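Household tips: getting good folds from the Varnel two-arm laundry kit

The Varnel kit has been on our workbench since May, and it folds most of the small laundry in the house. I bought it as a kit, printed the gripper parts myself and assembled the rest on two evenings. These tips are for people who have already built theirs, or who are deciding if they should order one.

Choose the right table

The arms must be clamped to something heavy. Our first table was a light camping table and each time the arms stopped quickly, the top moved a little. After that the arm was never exactly where the program believed it to be. Now I use an old desk, and the clamps have not needed tightening again.

Keep the height low enough that you can reach the far edge without leaning over the arms. You will be straightening cloth by hand more often than the seller's page suggests.

Cover the surface

Bare wood or plastic is too slippery. The shirt slides away when the fingers try to pick up the hem. A cotton cloth, pulled tight and fixed under the edges, holds the laundry well enough. Iron it first, because a fold in the cover can be picked up together with the shirt, and then you have a strange bundle.

The color is important also. For white laundry use a dark cover, and for dark laundry a pale one. I keep 2 covers and change them between loads. A pattern is not a problem if it is small and regular – large flowers confused ours.

Sort before you start

Make one pile of T-shirts, one of towels and one of everything else. The Prukine software that comes with the kit has a separate program for each kind, and changing the program takes longer than you would expect. Do all shirts first, then all towels.

Leave out socks, baby clothes and anything with a zipper. Shirts should be fully dry. Damp cotton sticks to itself and the fingers take both layers.

Laying out a T-shirt
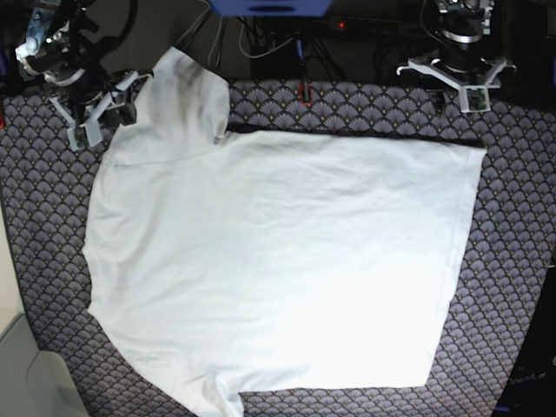
A shirt needs to lie flat, but it does not need to be perfect. I shake it once, put it down with the body in the middle and pull the sleeves outward. Soft creases, such as these across the body, can stay. What I do correct is an edge that is folded under itself. I also leave a strip of the cover free between the shirt and the arms, so the grippers can come down beside the cloth and not on top of it. And use this moment to look for stains. The gray smudge on the sleeve is easy to see on white cotton when it is spread out like this, and a shirt like that goes back to the wash basket before any folding.

Care of the fingers

Wipe the finger plates with a slightly damp cloth after every 22 shirts or so many as you do in one session. Lint collects on them and the grip becomes weak. Switch off the power strip first. If a printed finger is cracked, replace it; glue did not hold for me longer than 4 days.

Is it worth the money?

For a family with much laundry and some patience, yes. For one person, I would say no – by hand you are faster. Clormont sells the kit with all parts printed, and Nedelcu sells only the motors and cables. If you have a printer, take the second.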